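Farnbridge Shared Workshop
5 July 2022

Members continue work on the Plurkwood hand-held gripper. The soft finger pad is black, V-shaped and ridged on its inner walls.
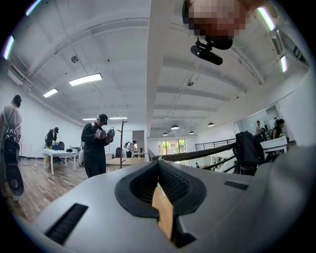
Maureen Cropper
Workshop Secretary, Farnbridge

The build group has approved 2 changes to the housing - a wider pad mount and a shorter trigger. Printing takes 15 hours per shell.

Members are asked to keep power cables clear of the walkways.

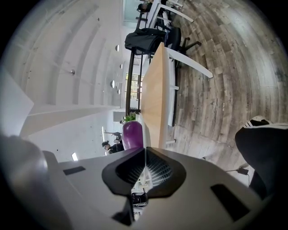 Next build session

Bring your own hex keys. Questions on wiring go to Colin Heywood.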